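Milia Kitchen Cell Rule Pack
Supplied by Dhillon. Runs in Kindix workcell software, version 10 and later.

This site uses cookies to remember your basket and region. By continuing you accept our cookie notice. Accept / Settings

The Milia rule pack is a set of simulation checks for a single fixed arm working at domestic cabinets and counters. It is meant for integrators who must show that a handling task has been reviewed before it is run on hardware. The pack holds 108 checks. Of these, 99 run without operator input and the remainder ask for a written entry from the reviewer.

The pack does not replace a risk assessment. It gives the assessor a repeatable record of reach, clearance, grip and stop behaviour in a modelled kitchen, in a form that can be attached to the technical file.

Reach and approach

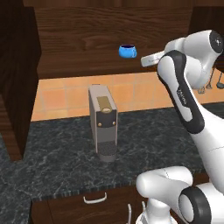 Approach checks apply from the moment the gripper leaves its travel pose until the fingers close. The reviewer sets a target object, an approach line and a keep-out volume for each fixed item in the cell. Shelf picks need the most care. With a blue mug near the front edge of a shelf and a coffee machine on the worktop underneath, the keep-out volume for the machine must be extended upwards to the shelf, so that a low approach is flagged before the forearm comes near the lid. Hanging utensils are entered as one volume, drawn to the longest item. The approach line should be level or rising. A falling approach is accepted only with a written entry.

Speed is limited in steps. The default profile has 3 zones: travel, approach and contact. Limits are set by the user from the site risk assessment and are locked once the review is signed. A change to any limit clears the signature.

Holding and orientation

Each object in the library carries an orientation rule. Open vessels are classed as "upright", "any" or "empty only". An object classed "upright" raises a stop if its axis leaves the permitted cone. An object classed "empty only" may be tipped, but the task sheet must state that the vessel is empty at the time of the pick, and the fill state must be confirmed again on hardware.

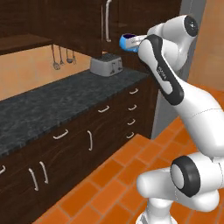 Cup held on its side at the level of the upper cabinet base. Orientation class: empty only.

Clearance is measured from the outer surface of the held object, not from the gripper. Cabinet handles are modelled as solid parts and must not be simplified into the door face. Users who import their own cabinet models should check this first, as a flattened handle will pass a clearance test that the real door would fail.

Base position and floor area

The base is treated as fixed. Floor area is checked for the full sweep of the arm, including links behind and below the shoulder, which are often left out of hand-drawn layouts. Drawers and appliance doors are tested both shut and fully open. If a door can open into the sweep, the pack asks for either an interlock or a reduced work area.

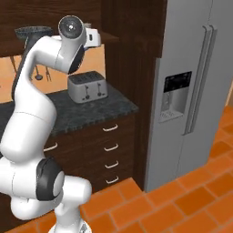 Arm beside the drawer stack, with toaster and refrigerator to the right. Door and drawer swing to be included in the floor area check.

Report output

Results are written to a single report with the rule number, outcome, model revision and reviewer entry. Failed checks cannot be hidden. A check may be marked "not applicable" with a reason, and the reason is printed beside it.

Supply

Licence: one workcell, one named site
Format: download, with printed rule list on request
Also required: Kindix base licence
Optional: Clomex object library (cups, mugs, plates, small appliances)
Rule list revision: October 1, 2021
Next scheduled revision: May

Existing users receive revisions at no charge while the base licence is current. Reports made under an earlier revision remain readable but cannot be re-signed.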